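Gralville Chore Words

A small, friendly collection of the words people use at home for cleaning, tidying, sorting, and throwing things out. Last revised July 14, 2026.

Welcome

Hello, and thank you for stopping by! This collection started as a list on the side of a refrigerator. Two people in the same kitchen couldn't agree on whether a counter gets "wiped off" or "wiped down," and the list grew until the magnet wouldn't hold it anymore. It now has 476 entries, gathered from people in Gralville and the neighboring town of Devano, and it has been cleaned up (or tidied up, or picked up, depending on which side of the river you grew up on) so that other people can use it.

If you teach English to adults, write instructions for a living, or simply like hearing how other families talk, I hope you'll find something here to enjoy. It is a modest thing, and I have tried to be plain about where it's strong and where it's thin.

What is in an entry

Each entry has 4 fields: phrase, meaning, sentence, and note. The phrase is the thing people say, in lowercase unless it contains a name. The meaning is a short explanation in ordinary words. The sentence is one the contributor gave us, lightly corrected for spelling and nothing else. The note holds whatever didn't fit anywhere, and I will confess that it's my favorite column to read on a slow evening.

A typical entry looks like the one below.

phrase: give it a once-over
meaning: to clean something quickly, without much care
sentence: Just give the table a once-over before your aunt gets in.
note: Devano contributors also say "lick and a promise," usually about bathrooms.

Some notes are only a word or two. Some run on for a paragraph because the contributor got to talking about a grandmother, and I didn't have the heart to trim them.

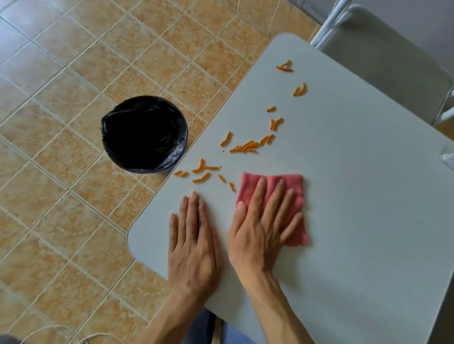
Snack pieces and a pink cloth on a tabletop.

How the words are grouped

There are 5 groups, and every entry belongs to exactly one of them: surfaces, floors, laundry, dishes, and trash. I went back and forth for a long while over whether windows should have a group of their own. In the end they went in with surfaces, where they sit a little awkwardly between tables and stovetops.

Surfaces is the biggest group by a good stretch. People seem to have an endless supply of verbs for it: wipe, swipe, mop up, dust off, buff, go over, get at. The small prepositions matter a great deal here, and they're the part learners ask about most. "Wipe up" goes with the mess, "wipe down" goes with the table, and "wipe off" will take either one without complaint. I've kept these as separate entries even when the meanings overlap, and each one points to its cousins in the note field.
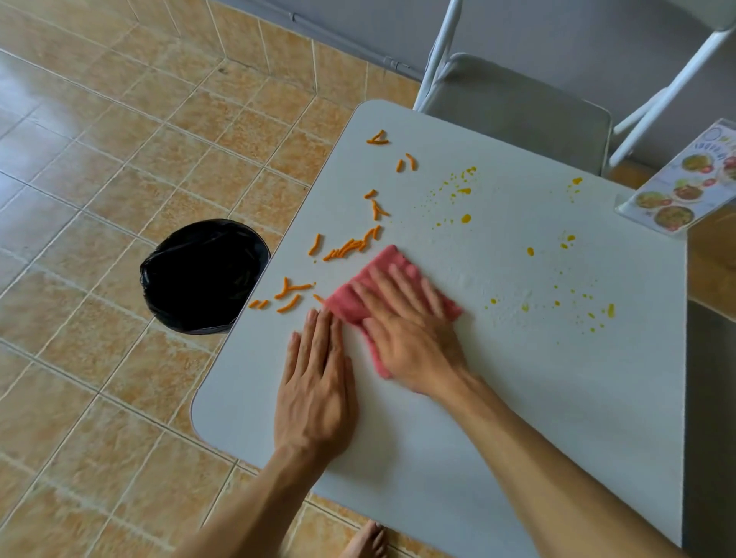
The same goes for words about the mess itself. Crumbs, bits, specks, scraps, and shreds are all in there, along with "schmutz," which came in from more households than I expected, and "floor confetti," which came in from only one. We asked every contributor whether they'd use the word in front of company. Their answers are in the notes wherever they gave us one.

Laundry and dishes are more settled, and the two towns mostly agree. The one real quarrel is over "rinse," which in Gralville can mean the whole job of washing a cup, soap and all, and in Devano most certainly can't.

Trash, garbage, and everything nearby

This group is small but lively. We have "trash," "garbage," "rubbish," and "the can" used for both the container and what goes in it. We have "take out," "haul out," "run out," and "walk out." We also have three different names for the plastic thing that lines the container, and strong feelings about all of them. Where a contributor draws a line between the kitchen container and the one at the curb, the note says so.

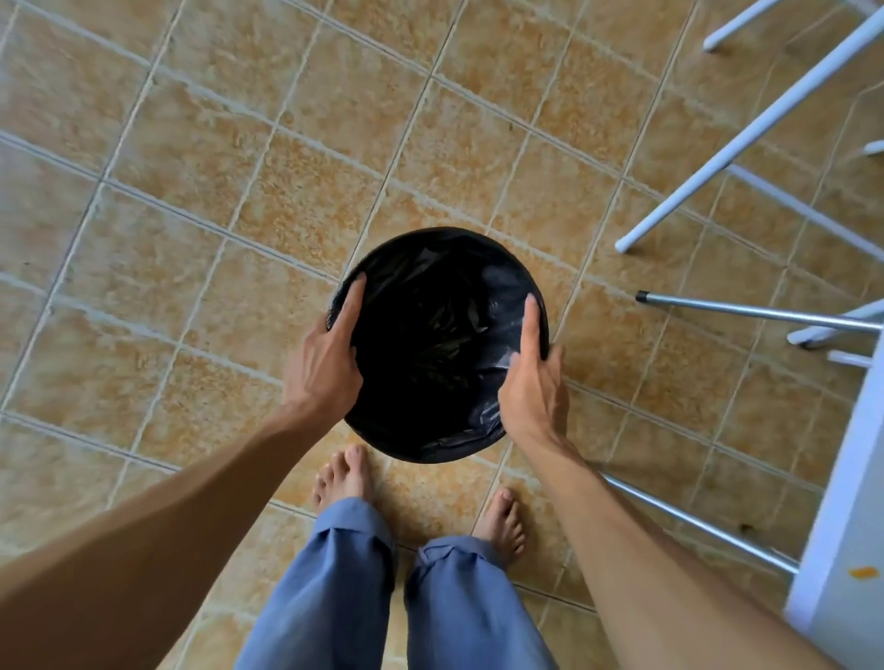 Two hands on a round bin with a black bag folded over the rim.

A fair number of the trash phrases are really about whose turn it is. I left those in. "The trash is talking" isn't an instruction, strictly speaking, but everyone in that house knew what to do when they heard it.

How the words were collected

Almost 40 households took part. Most of them filled out a paper form that we left at the Aguiar Street library, and the rest talked to us in their kitchens while we wrote things down. Nothing was recorded. Forms came in English, and where a family used a word from another language inside an English sentence, the word was kept just as they wrote it, with the meaning in English beside it.

Duplicates were merged when both the phrase and the meaning matched. When two households gave the same phrase with different meanings, both stayed in as separate entries.

Opening the files

The collection comes as a single spreadsheet saved in comma-separated form, plus a plain text copy of the notes for anybody who would like to print them. Any spreadsheet program should open it. If the accented letters look scrambled, choose UTF-8 when your program asks about encoding.

There is also a version for Rullix, the little flash card program that our evening class uses. It has the phrase on one side and the meaning and sentence on the other. The notes aren't in the card version because they spilled off the bottom.

Things to keep in mind

The contributors lean older, and they lean toward people who visit a library on purpose. Apartment dwellers are thinly covered, and so are teenagers — who surely have words for all this that they aren't sharing with us. Please don't take the counts in any group as a measure of how common a word is in either town.

A few of the sentences are a bit sharp, as sentences about chores tend to be. Names of family members have been taken out and swapped for words like "aunt" or "brother."

Using and sharing

You may copy, print, change, and pass along the collection for teaching or for fun, as long as you mention Gralville Chore Words somewhere nearby. If you want to put it in something you sell, please write first.

Corrections and new phrases

New phrases are always welcome, and corrections even more so. Paper forms can go in the box by the library's front desk, and they get typed in whenever the kettle is on. The next round of additions is planned for August, and it should include a first batch of yard words: rake, edge, blow, and a surprising number of ways to say "bag the leaves."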